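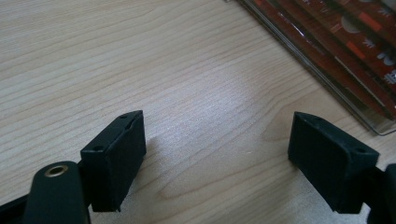
OK so a few of you asked how the laser hair removal is going, and I keep saying "fine" which is not much of an answer. Thread time. I'm four sessions in at the Whitfield place, lower legs and underarms. I'm typing this with my legs up on the other chair, because session four was this morning and my shins feel like I fell asleep at the beach.

Cost first, that's what everybody DMs me about. The package was $964 for six sessions. The place over in Tradthorpe quoted me $1652 for the same two areas and wanted it all up front. I asked if they could split it and got a very long pause.

Pain: underarms are a hot rubber band, over fast. Shins are worse! Right along the bone, especially near the ankle. Noemi Rosenthal (she did hers two years ago) told me to skip coffee beforehand and I did not listen. Maybe next time.

Results so far - underarms are almost nothing now, I shave every couple of weeks and barely need to. Legs are patchy. I have one stubborn stripe behind my left knee that looks exactly like it did in June.

Asmaa Fawzy is the tech I see and she's great. She turned the setting down when I had a bit of leftover tan and told me flat out it would make that session less useful. I'd take that over a burn.

Stuff I wish I'd asked: can you move appointments for free (yes, once), do they charge for patch tests (no), and what happens if I need a seventh session. That one is $502 for both areas if you buy it as a single, ouch. Cheaper if you add it before the sixth.

Aftercare is just plain aloe from the fridge and loose pants. No gym tonight.

Session five is in six weeks, will add to this then. If anybody's done upper lip please tell me how bad it is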